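Posham bench notes, November, started 4:30 pm

Going thru the handling rules for the tray and dish task before the Corkent people get their copy. Old sheet was one page and half of it was about charging. Rewriting as we go.

What we settled today:

- Start pose: both grippers up and in view of the head camera before the take starts. No starting with one parked off the table.
- Jaws clear of the tray until the start call. Hover is fine, resting on the rim is not.
- Cables run back along the forearm, never across the work surface. If one gets over the tray, stop, redo.
- Dish goes on the striped mat, tray at the near edge of it, overlap OK. Don't square it up, Viltier want some variation.
- 18 takes then swap operators. 5 min break, no skipping it. Wrists get tired and the grips get sloppy.

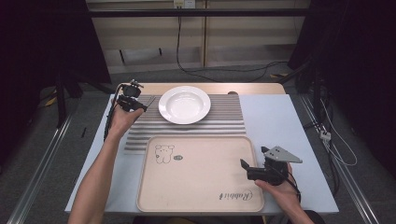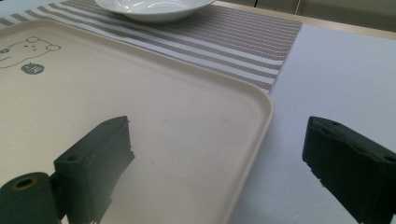 Head view first, then gripper view of the tray corner.

Last updated: November, 5:50 pm

Corner grasps: rule used to say "grasp at the corner" and that's all. Too vague. New wording: one finger inside the rim, one outside, corner between them, close slow. Pads parallel to the rim if you can. Check the pads for flecks and grit before each block, wipe with a dry cloth, no solvent.

Naming: Tefera format from now on, take number then side. Left is the OPERATOR'S left. We had 33 files with sides flipped last month and somebody has to fix thsoe by hand.

Failed takes get kept and tagged. Do not delete. A drop is still a take. Only bin it if the recording itself is bad.

Still open:
- do we need a limit on how far the tray can hang over the table edge? I say 50 mm, no agreement yet
- floor cables by the rails, tape or covers? tape lifts off the carpet
- who signs the sheet when the operator is also the one checking. Shouldnt be the same person

Print new sheet, take the old one down.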